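4.3 Time alignment and relative pose recovery

Each gripper in our setup records its own video stream and its own inertial stream, and a head-mounted camera records a third view of the same work. None of the devices share a hardware clock. The software described in this section, which we call Prokulton, turns these separate logs into one sequence of six-degree-of-freedom poses for the left and right grippers, expressed in a common table frame. Section 4.4 covers the policy that is trained on its output.

Time alignment is done in two passes. In the first pass, the angular speed measured by each gripper's inertial unit is correlated with the angular speed estimated from its video. The peak of the correlation gives a coarse offset. We search a window of 200 frames on either side of the logged start time and reject the session if no peak stands out from its neighbors. In the second pass, the offset is refined together with the camera trajectory, as one added scalar per stream. We also tried a linear drift term. It had no useful effect on recordings of the length used here and was removed.

Pose tracking for each gripper runs independently. Feature tracks from the wide-angle camera are combined with preintegrated inertial measurements in a sliding window of 19 keyframes. Brick and other regular textures are a known source of false matches, as neighboring patches look alike under strong lens distortion. We therefore match on the undistorted sphere and require that each candidate agree with the inertial rotation before it enters the window. Matches on the gripper's own body are masked with a fixed template, drawn once per device. The template must cover the housing and the fingertips at every opening width, or the estimator tends to treat the tool as a static landmark.

Independent tracking gives two trajectories with no shared origin. For bimanual work this is a serious weakness, as an error of a few millimeters between the hands is enough to spoil a handover even when each trajectory is smooth. Prokulton uses the fiducial cubes mounted on the grippers to tie the two together (Figure 6). Whenever the camera on one gripper sees the cube on the other, the detected tag corners give a direct measurement of the relative pose. The head view contributes a second measurement of the same kind when it sees both cubes at once.

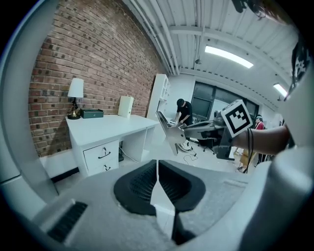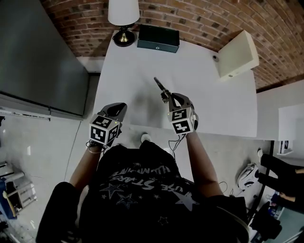 Figure 6. A hand-held gripper and its tagged cube, seen from a second gripper (first picture), and two grippers with tagged cubes held over the table, seen from head height (second picture).

Reading time for this section: 4 min

Detections are added to a joint pose graph as relative factors. Each factor is weighted by the apparent size of the tag and by its viewing angle, following a noise model fitted by Kopecký on bench recordings from the Povholm lab. Small or steep detections carry little weight but are kept, because they limit slow drift during long stretches in which the cubes are seldom seen from the front. A planar tag seen at a distance admits two pose solutions with similar reprojection error. We carry both as hypotheses until another face of the cube is detected or the inertial prediction separates them. If neither happens within 9 frames, the detection is dropped.

The graph is solved offline with a robust loss. Cube geometry is held fixed at the values from calibration, while the transform from each cube to its gripper's tool point is left free under a tight prior. An earlier version held this transform fixed too. Matos found that the cube mounts shift slightly when a gripper is set down hard, and that the error then appeared as a constant bias between the hands for the rest of the session.

The tuning set consists of 205 bimanual sessions recorded at Povholm. Recordings from the Flemdale site were kept out of tuning and are used only in Section 5. Sessions are cut into episodes after the joint solve, so that one episode can draw on detections made in another. An episode is passed to training only if the pose covariance stays below a set limit for both hands during all contact phases. Rejected episodes keep their logs and can be solved again when the noise model changes.

Two limits remain. The method assumes that the tags are sharply imaged, and fast wrist motion in dim light removes most detections at the moment when the relative pose matters most. It also assumes that a cube is rigid. Printed faces that lift at the corners produce small but consistent errors that the robust loss does not suppress, and we currently find them only by inspecting the residuals of each face.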